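Workshop Tips I No Longer Believe (and a Few I Still Do)

Most of the advice that gets passed around about benches, glue and sharp tools has been copied so many times that the person repeating it has never tried it. I have a small shop, a short temper and a habit of checking.
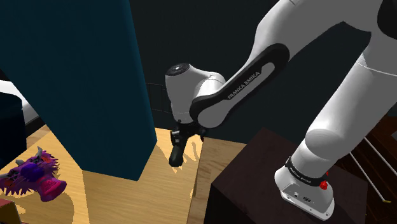 Start with wood glue. The usual line is that you must clamp overnight or the joint will fail. Read the bottle. Ordinary yellow glue for indoor work often asks for well under an hour in the clamps, and then a day before you put any real load on it. Those are two separate things and people mash them together. I take the clamps off when the bottle says I can, set the piece somewhere it won't get bumped, and go do something else. If you have only four clamps, that changes how much you get done in a weekend.

More pressure is supposed to be better too. I doubt it. A joint that needs you hanging off the clamp handle is a joint that doesn't fit, and all that squeezing just hides the gap until the seasons change. Plane it until it closes under hand pressure, then clamp it snug.

As for the squeeze-out, there are two camps. One says wipe it right away with a wet rag, the other says let it turn rubbery and lift it with a scraper. I've done both for years. The wet rag smears thin glue into the grain and you find it later, when the stain won't take. Scraper, every time, except in tight inside corners where you can't get a scraper in. There I put down tape before gluing.

Rust

Vinegar works. I'll give it that. What gets left out is that it keeps working after the rust is gone, and it will happily eat into good steel if you forget the part in the bucket from Friday until the next time you remember you own a bucket. Check it every few hours, scrub with an old toothbrush, rinse, then put it in water with a spoonful of baking soda. Dry it right away with a hair dryer and oil it. Skip the oil and you'll have an orange film by breakfast.

The little packets of silica gel in the toolbox are mostly decoration, in my opinion. They fill up with moisture quickly in an open drawer and then sit there. In a sealed box they earn their place. In a drawer you open ten times a day, a wipe of paste wax on the tools does more.

The magic cleaner

My neighbor Dineo Molefe swears by a paste called Warkatach for getting resin off saw blades. She bought two tins and gave me one. It does clean the blade. So did warm water with a squirt of laundry detergent, in the same pie pan, with the same brush, on the same kind of pitch. I did half the teeth with each and then couldn't tell which half was which. Dineo says I rushed the paste. Maybe I did. Unplug the saw first, whichever you use, and dry the blade well.

Sandpaper

You'll hear that you should never skip a grit. Fine, but look at what you're making. A shelf that will be painted doesn't need to go past 150, and going much finer before paint is time you won't get back. For a tabletop with a clear finish, 80, 120, 180 and 220 will do it. The step worth taking seriously is the first one. If the coarse paper hasn't taken out the mill marks, none of the later sheets will, and you'll see every one of them when the finish goes on. Drag a desk lamp down low beside the piece and look across the surface before you move up.

And throw worn-out sheets away. I know, you paid for them. A dull sheet polishes the scratches.

Storing screws

I once sat down on a rainy June evening and sorted everything in the coffee cans. There were 1,946 screws, and 290 of them had chewed-up heads. I had been keeping ruined screws for years — moving them from can to can, even. They went out with the scrap metal.

So here is my view of the wall of tiny labeled drawers: it looks great and it goes wrong in a month. I have 11 jars now. Drywall screws in one, deck screws in another, then wood screws by length, and one jar for things I can't name. When the last one is full I dump it out and get rid of most of it.

Two tips I expected to hate

Rubbing a screw on a candle stub before driving it into hardwood. It sounded like something off a calendar, but it goes in easier and I've snapped fewer brass screws. Still drill the pilot hole.

Wide rubber band over a stripped screw head, driver pushed in through it. I've had this work perhaps half the time, on screws that weren't really stuck. If the screw is rusted in, the band just tears. Use a screw extractor, go slowly, and wear your glasses.

One I'm still arguing with: storing saws with a bit of slit garden hose over the teeth. Good for your fingers, no question. But hose holds damp, and I've found a line of rust spots along a saw I was fond of. I've switched to a strip of cardboard folded over and taped. It's ugly and I replace it when it gets ragged.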